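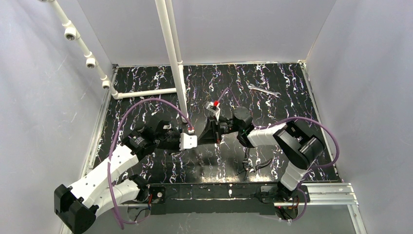 Black, with white, purple and pale blue streaks. A forgiving surface for crumbs, less so for wire.

I have a bowl by the front door. Everyone has the bowl. Mine came from a yard sale in Plilley and was meant for fruit, and for a week or so it had a lemon in it. Since then it has taken in only small metal objects, most of which arrive attached to other small metal objects, and last November I reached in for a paper clip and lifted out the entire contents in one piece.

That was when I started paying attention to key rings.

The split ring is a fine invention with one flaw, in that it works. Whatever goes on stays on, including your thumbnail. My friend Rekha Kanaujia owns a proper tool for opening them and won't lend it out. I use a butter knife, and I now own a number of butter knives with opinions about direction.

The trouble really starts when rings are joined to rings. You buy one thing with a tag on it, the tag has its own ring, the ring goes through another ring so it will "hang better," and before long you've got jewelry for a very dull horse. The big flat ones are the worst offenders. Put holes all the way around the rim of something and a person will feel obliged to use them.

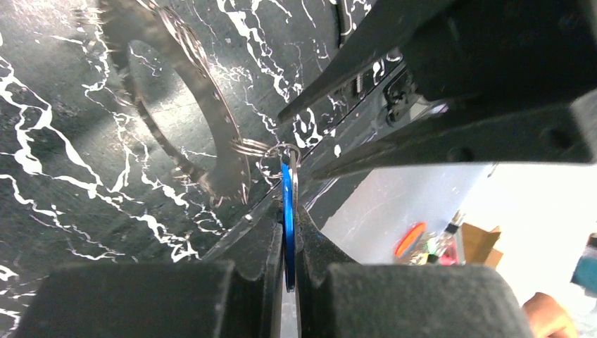
The big ring, the small rings, the slim blue tag.

I do like a blue tag, though. If you've ever gone through a coat looking for one gray thing among other gray things, you know what a bit of color is worth. Vikas Ahuja swears by labels and once spent an afternoon printing them for every key he owns, including two marked UNKNOWN. I asked how he tells those apart. He said one is more unknown than the other. He has been up and down the stairs at Cesby Street with that bunch for years and I've never seen him get in on the first try.

Which brings me to wire puzzles, the only product on earth that is sold to you already tangled, at a markup.

My first was a gift from an uncle who wanted me to be quiet. It was called the Bosisance, it came in a drawstring pouch, and the leaflet said the solution was "elegant." I have since found the solution online, where it is explained in 800 words and no diagrams. Underneath there's a discussion with 2,307 replies. I read far more of it than I should have, at a time of night when I could have been asleep or learning French. The gist is that half of them think you begin with the long loop and the other half think the first half are frauds.
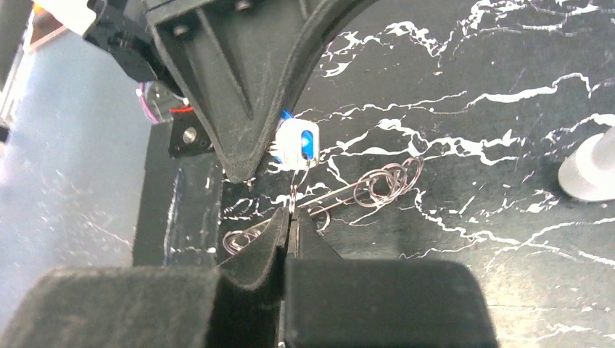 A wire puzzle of the loops-and-longer-loops variety.

My own method, for what it's worth:

Put it down flat. In the hand, everything shifts and you end up solving gravity. On a table you can at least see which loop passes over which, and a dark table is best because silvery wire shows up on it.

Pinch one strand and keep hold of that one. The minute you swap, you've lost your place and have to start over with a new strand and less confidence.

Don't pull. I know. I pulled too. A puzzle that has been pulled is a different puzzle, and its solution is pliers.

I would add a note about springs, because the same bowl supplies those. I have never bought a loose spring in my life and I could open a shop. They come out of clothespins, pens, a stapler I was only trying to help. The kind with two straight legs is especially sociable and will hook onto anything with a loop in it. Mine are kept apart from the rest in a Chaudhary tea tin, which is the closest thing to a filing system in this house.
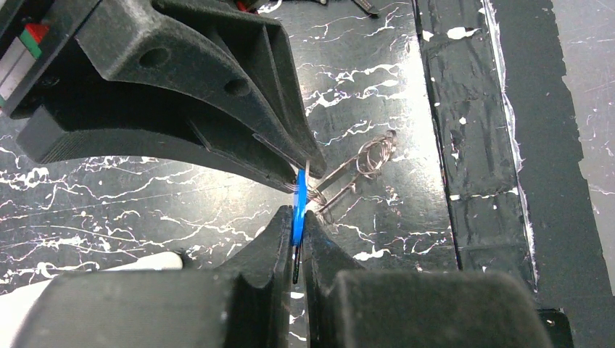

Blue piece with wire around the top, coppery spring lying next to it. Neighbors for now.

The bowl has since been emptied, by which I mean moved to the kitchen. I put the keys on hooks and the puzzles on a shelf, then spent part of an evening on the Bosisance again and got one loop through. It may have been the wrong loop. I've left it on the table overnight so I can blame the cat.

If anyone has a spare split ring tool, I will trade for springs.

Filed under: Household, Mostly Metal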